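27 Jul 2018

Stocktake week, day five, and my feet are killing me

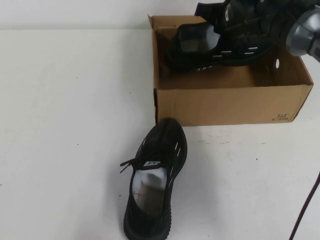
I've been meaning to write about the returns business since Tuesday, when the letter from Grandora came. They're the landlord for our little parade, and they want to put the rent up again in October. Same week, Wastum opened their collection counter inside the petrol station, so now people can order three sizes of everything, try them on at home and hand two back with their petrol. I can't do that! I have a back room the size of a wardrobe and one card machine. But I was thinking about it over my tea, and the thing about shoes is that you want both of them on your feet and a floor to walk up and down on. A plain black knit pair like these, with the little white slanted stripes up the side and the laces all over the place, might look the same on every website going, and one person's 6 is still another person's 7. My regulars know that. They come in, they sit down, they have a moan about the parking, and they go home with something that fits.

Anyway, the numbers. I did the till totals last night and we took £2,967 for the week, and I had to add it up twice as I'd been expecting worse. School shoes haven't even started yet. Sandals did nearly all of it (thank you, heatwave) and I've hardly a pair left in the middle sizes, which would be lovely if the supplier had any more. Bakhtiari say they've none till next year. I rang anyway and got put on hold for so long that I priced a whole shelf of slippers with the phone under my chin.

Tươi Hà from the fabric shop came over at lunch with iced coffee and we sat on the step. She's had the same letter. She thinks we should all reply together, every shop on our side, and ask for the old rent for two years. I said I'd write it and she said no, you'll be too polite, so she's writing it and I'm checking the spelling. She reckons Irnen, the gift place on the corner, won't sign. They've got their website and I think the shop is more of a storeroom to them these days. Shame, it always had such a nice window.

I don't think it's all down to the internet, you know. The bus stop moved. The bank went. People used to pay in a cheque and wander across to me after, and now there's no reason to wander. You can't put that on a spreadsheet, or I can't, I've only just learned how to make the columns wider.

Tomorrow: boots down from the loft (in this heat!), ring the electrician about the sign, buy milk for the shop, find the blue stapler.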